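Flinness House Residents - Dining Room Group
Minutes, August meeting
Held in the dining room, 7:10 pm start. Nine present, two apologies.

1. Last minutes
Read and OK'd. One fix - the shelf by the window was 71 inches, not 17. Typo, sorry.

2. Money
Balance in the supper fund is $293 after the Tran grocery bill. Bill paid in full, receipt in the folder. Still owed by residents for July suppers: $17. Reminder going on the fridge again.
Question on whether the fund pays for dish soap or the house does. House does, always has. Asked to have that written down so it is now written down.

3. Noodle night
Went fine. Started late, second pot took forever. Seventeen signed up for the next one so far, which fills both long tables. More than that and we would need the folding one from the hall, and it wobbles.
Broth - two people want it less salty, one wants it the same. Cook decides.
Vegetarian pot to get its own ladle this time. Blue tape on the handle.
Agreed no phones propped against the soy sauce.

4. Utensils and chopsticks
Longest item. Started because people keep ending up with one long and one short, or two that don't match, and then going back into the kitchen while food is being put out.
We got the light wood ones and the black ones out on the table to look at them. General feeling is the light wood pairs are nicer to hold. The black ones are slippery with noodles acording to three people, fine according to everyone else.
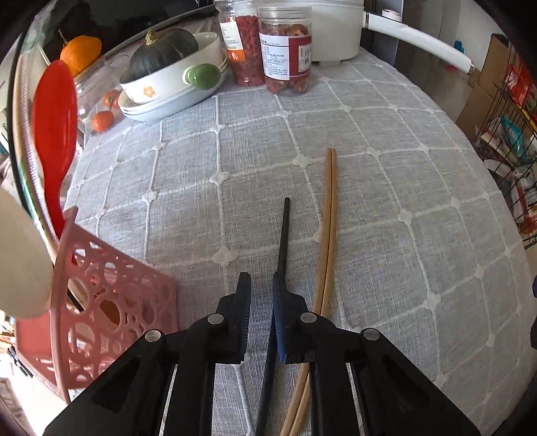 Item 4 - black chopstick, light wood pair, red spoon in the pink basket.

Decided:
- pairs get matched up when they are put away, not when the table is being set
- any single left over goes in the jar on top of the microwave, check the jar before buying more
- anything split or rough at the tip gets thrown out, no saving it for plants
- pink basket stays on the table at supper, goes back next to the sink after
- basket to be washed too, not just what's in it. The holes collect gunk

Spoons - someone asked for a second basket so that spoons and chopsticks are seperate. Talked about it for too long. No second basket for now, table is crowded once the dishes are down. Try spoons on one side, chopsticks on the other, see if it lasts.
Buying new - Cenavach has wood pairs in packs, price not known. Someone to look next time they are over there. No spending until the jar has been sorted.
Drying - wood ones not to be left standing in water overnight. Lay them on the rack or a towel.

5. Tablecloth
The pale one with the raised cords and the puffy knots. Liked by most. Complaints: small bowls tip if you set them on a knot, and crumbs get stuck along the cords.
Options were keep it, swap it for the plain one, or put the plain one on for noodle nights only. Show of hands, five for the last option, three for keeping it all the time, one didn't care.
So - plain cloth for noodle night, knotted one the rest of the time.
Shake it outside, off the back step, NOT over the kitchen floor. Wash on gentle, no dryer. If broth gets on it rinse it the same night.

6. Fruit
Fruit keeps getting left on the table through supper. Move it to the sideboard when setting up. Bananas away from everything else please.
Anyone can eat the fruit. It is not for show.

7. Cleaning closet
Grelta floor cleaner is nearly out. Half the group can't stand the smell, so buy the smallest bottle and try something else after.
Mop head replaced. Old one still in the bucket - needs to go out with the trash.

8. Setup for next noodle night
Cloth and fruit - 5:30
Bowls, basket, napkins - 6:00
Food out - 6:30
Clean up is whoever didn't set up. Sheet is on the door, four names short.
Big pot to be soaked right away, last time it sat till morning.

9. Other
Hall light flickering, reported again.
Can we have the radio on during supper. Yes, low.
Lid missing from the middle size container, the square one. If it's in your room bring it back, no questions.
Chair with the loose leg is turned to the wall, don't sit on it.

To do before next time
- sort the jar and match pairs
- price of wood chopsticks at Cenavach
- tape on veg ladle
- find plain cloth, check for stains
- collect the $17
- mop head out

Closed 8:25 pm. Next meeting September, same room, same time.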